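I have been meaning to write about moving my books for ages, and then the winter got away from me (it always does!). We left the old place in Mengal in March with 834 of them, and I still haven't got them in any order I'd defend – cookbooks next to train timetables, that sort of thing.

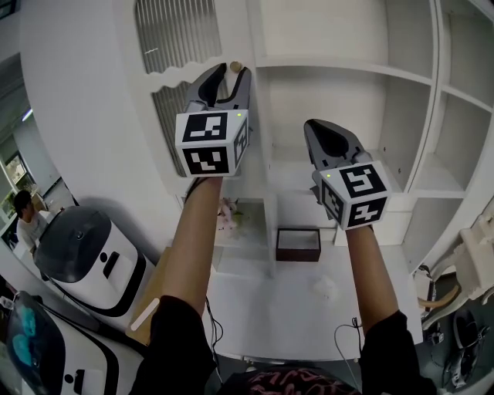 Last changed: 12/2/23

My one firm rule now is that anything I haven't opened in two years goes to the swap shelf at Hodska station. I broke it right away, of course, for a soup book I love and never cook from.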